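Scoring a knockdown when the count runs past the bell

Boltmont Amateur Boxing Forum > Rules and officiating

Posted by cornerstool, 7th September

I keep the paperwork for a small club near Prindham and had a disagreement at our last show. Bout was scheduled for three rounds. Our boxer put the other lad down with a couple of seconds left in the second round. The bell went while the referee was still counting. The referee carried on to eight, then sent both to their corners. The opposing coach said the count should have stopped at the bell. Who is right, and does the knockdown still affect the score for that round? We use the ten-point must system with three judges. I have read the club handbook twice and it only covers the final round.

Bo-ram Yeom

Your referee was right under most current codes. The bell ends the boxing, but it does not end a count already under way. If the boxer fails to beat ten, it is a stoppage, and the time is normally entered as the end of that round. Check which code your show was sanctioned under, as older ones treated the last round differently – that is probably why your handbook singles it out.

On scoring, the knockdown belongs to the round in which the punch landed. Whether it is worth an extra point depends on the code. In amateur boxing a knockdown has often carried no automatic deduction, and the judge weighs it with the rest of the round. In the professional game 10-8 is the usual result, but a judge can depart from it if the other boxer clearly won the rest of the round.
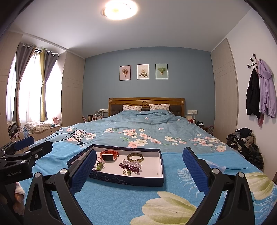 Navy box with the white interior, open on the bed.

The minute's rest should start when the count is finished. Your timekeeper needs to know this in advance, otherwise the boxer who was down loses part of the interval. Write the count on the bout sheet against the round number.

Hägglund14

Saved by the bell is a myth mate. Always count to ten.

jeldale_southpaw

Agree with Bo-ram on the count. The answer above mine is wrong as written: a referee gives the mandatory eight and boxing resumes if the boxer is fit, so you don't "always count to ten". Also ask whether your code limits the number of counts in a round. Ours does, and a count that finishes after the bell is still charged to the round before it.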